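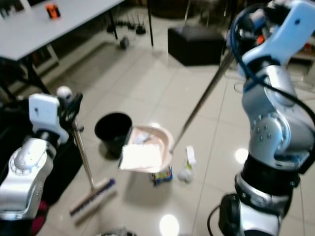

Sweeping was meant to be the easy job. We had it down for one morning at Revano, between the drawer work and the table wiping, and it took most of July.

The fault was in the right wrist. When the arm tilted the dustpan to empty it, the gripper let the handle turn a little inside the fingers. A few degrees, over 13 emptyings, and the pan was no longer where the software thought it was. On the last one the lip caught the rim of the bin and the arm kept pushing. The bin went over, the handle came out of the fingers and the dustpan hit the floor a foot from Katherine Giraldo, who was picking up wrappers for the next run. She was fine. She should not have been standing there, and I should not have started the arm with her inside the tape.

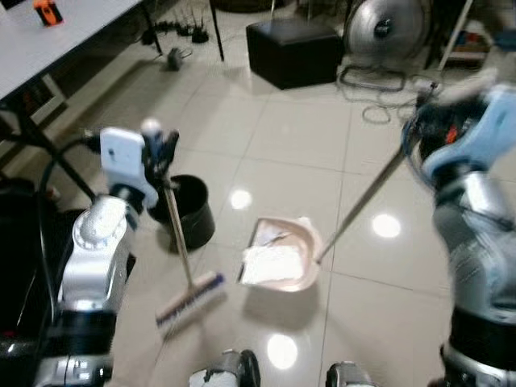 What we found in the logs

Jairo Cáceres went through 182 runs. The slip showed up in 85 of them, mostly too small to see by eye. The grip force had been set for the broom, which has a different handle, and copied across to the other side. That was my doing.

The arm should also have stopped when it met the bin. The contact limit had been raised in the spring because the broom kept tripping it on the grout lines – and it was raised for both arms.
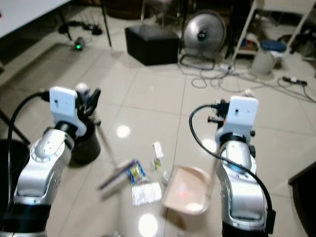 So the limits are now separate, and the right one is back where it started. Jairo also added a check on the pan angle before each lift. If it is out, the arm puts the pan down and waits for one of us.

Emptying is still the part I watch most closely. The pan has to tip right over a small bin, and something light like crumpled paper can end up lying partly over the rim. We used to reach in and knock it down by hand. Now the arms are stopped first, every time, and Katherine holds the stop button. 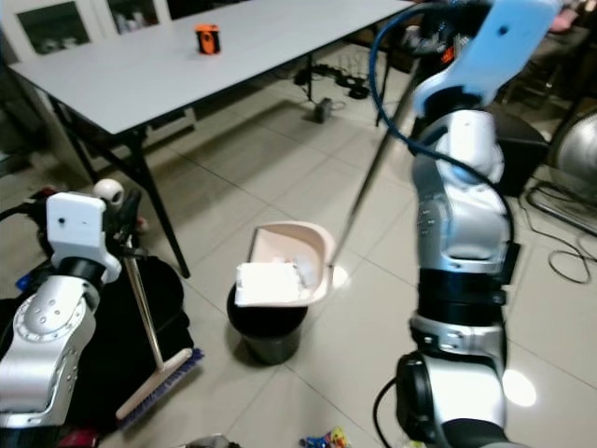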